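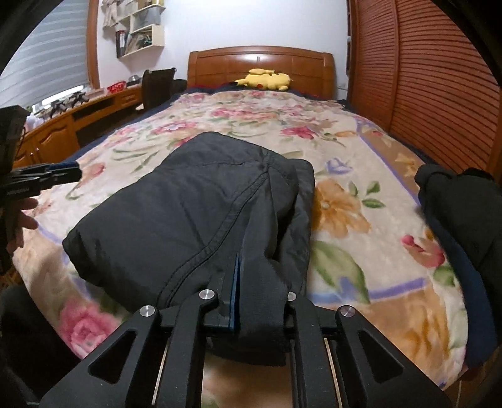 May, wash room notes, Follance repair shop

Started 8:40. Main job for the day was the synthetic padding wash test, which I keep putting off. We have been telling customers that polyester fill can go in the big machine on the gentle setting, and then getting coats back with lumps in the lower panels. I want one wash method written down that we all use.

Test coat is ticket 261, the unclaimed one from the winter rack. Polyester fill, nylon shell, nylon lining, plain sewn-through channels. Dry weight 890 g after a night on the hook with the heater off. Checked pockets, closed the zipper, closed both cuffs. One channel near the left hem already had thin fill before I started. Marked it with a safety pin so it doesn't get blamed on the wash.

Wash 1. Cool water, gentle cycle, half dose of Lita soap, slow spin. The Lita bottle gives a dose for a full load and that is far too much for one coat. Even at half I got foam on the glass at the second rinse. Ran an extra rinse. Weight out of the machine 3,585 g, so the slow spin is leaving a great deal of water in the fill. Coat was too heavy to hang by the shoulders. Laid it on the mesh rack and pressed it with towels. Don't lift these by the collar when they are this full, the seam at the back neck takes all of it.

Went back in for a medium spin by itself. Came out much lighter, didn't get the weight because the scale had gone to sleep and I had already put the coat in the dryer. Next time, weigh before anything else.

Drying. Used the Rikton, low heat, with three clean tennis balls. Stopped it partway and broke up the lumps by hand, working from the hem toward the chest. Total time 42 minutes, not counting the stop. Shell felt dry well before the inside did. The bottom of each pocket bag and the underarm were the last places. If you only feel the outside you will take it out early, and I think that is where the musty returns come from.

After cooling: fill is even in the back and both fronts. Sleeves fine. The pinned channel is the same as it was. No change in the zipper tape. Slight waviness on the hem binding that steamed out.

Problem with the Rikton again. Low heat seems to drift up after the first half hour. The drum was hotter than I would want for nylon. I cleaned the lint screen and the duct behind it, and it was better on the next load, but I haven't put a thermometer in it. Until someone does, treat low as medium and stay nearby.

Thread. The new spool from Matsuda came in, the bonded polyester in black. Sewed two short lines on scrap shell fabric with a fine needle and then with the next size up. The fine needle skipped on the thick crossings. The larger one didn't skip but left holes you can see against the light, and on a padded coat those holes let fiber out. Compromise for now: fine needle, slower speed, and walk it over crossings by hand. Top tension came down a little from where the old thread was set. I penciled the new setting on the card taped to the machine.

Fiber coming through the shell on the other coat (brown, waiting on a cuff). Not a wash problem. The shell is worn along the seat and elbows and pulling the fibers off only brings more out. Told the front desk to offer a lining patch behind the worn part or nothing. Pulling them off with tape makes it worse, please stop doing that.

For the wash card:
Zip up, empty pockets, turn right side out.
Cool, gentle, quarter dose of soap, extra rinse.
Medium spin at the end.
Dryer on low, stop once and break up lumps.
Cool on the rack before checking the underarms and pocket bags.
Fold loosely or hang. No squashing under other bags on the shelf.

Still to do: same wash on a coat with down fill, but only after the dryer has been checked. Try the quarter dose, which is my guess at this point and hasn't been run. Order more mesh for the rack, the left corner is pulling off its staples. Soap shelf needs wiping, the Lita cap leaks when it's stored on its side.

Machine off 4:15, filter emptied.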